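# Why do bricks in a wall overlap?

Next time you walk past a brick wall, stop and look at the lines between the bricks. The up-and-down lines don't match from one row to the next! Builders call that pattern a bond, and I think it's the cleverest thing about a wall.

Try it with toy bricks. Stack them in straight towers, side by side, and give one a poke.
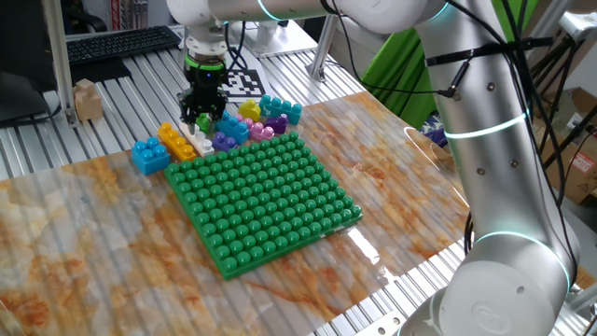
Wobbly, right? Each tower is on its own. Now build again, but let every brick sit across the gap between two bricks below. Poke that one! The push gets shared with the neighbors.

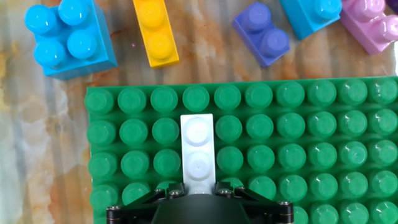 *Page last changed: March*

My friend Canan Işık builds garden walls in Favcombe, and she let me help with one (I laid 11 bricks, very slowly). She lays 200 before lunch. Her trick is to start every second row with a half brick, so the gaps never line up.
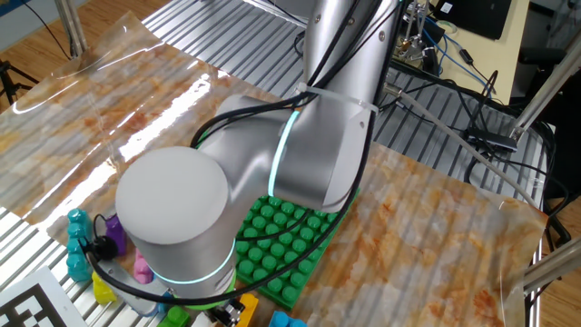

Real bricks don't click together, of course. They need mortar, a gritty paste of sand, cement and water that sets hard. Canan's wall used 880 bricks, and it was 9 rows tall. Go and see how many patterns you can spot on your own street!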